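Edach HG-3 Hand-Held Gripper Pair
Product page: operating rules and site practice

Part no. 3353
Supplied as: left and right unit, charging base, carry case, printed rule card
Replaces: HG-2 (spares still held)

Overview

The HG-3 is a pair of hand-held grippers for recording manipulation tasks in ordinary rooms. Each unit carries its own camera, a trigger-driven jaw and a logger. The operator does the task by hand through the grippers, and the recorded motion is later used to train an arm fitted with the same jaw. No arm is present during recording, so the guarding rules that apply to a powered cell do not apply in the same form. The rules on this page take their place for HG-3 work and form part of the conditions of hire.

Rules marked R are required. Rules marked G are good practice and may be varied by the site lead in writing.

Before a session

R1. The site lead walks the route with the operator before the grippers are switched on. Stairs, door swings, glazed panels and level changes are noted on the route sheet.

R2. Stairs are out of bounds while both hands hold a gripper. An operator who has to change floor puts both units in the case first.

R3. Trailing leads are taped down, covered or moved to the wall on any part of the floor the operator will cross. If a lead can't be moved, the route is changed and the sheet is marked.

R4. Everyone who may come into camera view is told before recording starts and signs the notice. People who have not signed stay out of the room, or the session is moved.

G1. Clear the work surface down to the items in the task list. Where the task is to be recorded in an untidied room, write "as found" on the sheet and leave the surface alone.

G2. Close blinds on glazed walls if the sun falls directly on the work surface. Artificial lighting should stay as it is for the whole session.

Wearing and holding

R5. Fingers stay on the handle, behind the rim. The jaw closes under spring force when the trigger is released and will pinch.

R6. The vents on the body must not be covered by sleeves, tape or labels. A unit that reports a heat warning is put down with the vents uppermost and left until the warning clears.

R7. The wrist strap is worn whenever the operator is standing. It may be taken off for seated work at a desk.

G3. Swap operators after 31 minutes of continuous recording. The logger gives a double tone at that point but does not stop.

G4. Keep the jaw in view of its own camera between tasks. Long stretches pointed at the ceiling are discarded in review and count against battery time.

During a session

R8. One person, named on the sheet, may call a stop. On a stop the operator lowers both grippers, releases nothing and waits.

R9. Bystanders keep out of arm's reach of the operator. In narrow rooms the site lead stands between the operator and the way through.

R10. The HG-3 is not to be used to lift glassware, open blades, hot liquids, medicines or live electrical parts. Loose bags and soft packaging are allowed and are covered in the task guide.

G5. Call each task aloud at start and end. The spoken marks are easier to line up than trigger presses when both hands are busy.

After a session

R11. Recordings are copied from the logger before the unit leaves the site. The logger holds 98 tasks at the default setting and overwrites the oldest first.

R12. Any drop from above knee height is recorded, and the jaw mount is inspected before the next use. Look for play in the slot and for cracking at the rounded edges of the notch. A unit that fails goes back to the Flidum workshop with a red tag.

R13. Faces and screens are masked before footage is passed to anyone outside the project.

Site notes

Site notes are added by leads who have worked under these rules and are kept on the page for as long as they affect a rule. 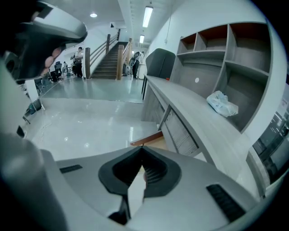 VILLALBA, 25/10/2022

Office and stairwell floor, right-hand unit. The long desk with drawers and open shelving was approved as the main work surface. The glossy floor gives soft white reflections from the ceiling lights, and the lead asks that R3 be read together with floor finish: pale cable on a pale, shiny floor is hard to pick out through the side of the eye. White cables ran across the floor here beside the square pillar. The route sheet now has a line for cable colour against floor colour.

The open foot of the stairs, between the two newel posts, is listed as a boundary under R2. Operators work on the desk side and turn away from the steps to change task. Three other people are in camera view, and R4 applies to each of them, including anyone seen only in part behind a partition. The earlier wording said "persons facing the camera" and was withdrawn in September.

The lead also raised the board that projects below the desk edge. Fixed or loose, a projection at that height is entered on the route sheet under R1 and approached with the jaw closed.

Note entered by Padmavathi Gowda, site lead. Reviewed against issue 3 of the rule card.

Documents

Rule card, issue 3 (one sheet, two sides)
Route sheet, blank
Notice for people in view, blank
Task guide for soft and deformable items
Jotine jaw insert fitting instructions

Spares and consumables

Jaw inserts, soft, pair
Wrist strap
Vent mesh
Red tags, pad
Logger battery

Jotine inserts fit both HG-2 and HG-3 jaws. Inserts from other makers alter the closing gap, and recordings made with them must be labelled as such on the route sheet.

Hire units are checked at Flidum before dispatch and on return. Send rule queries to the site desk with the rule number in the subject line.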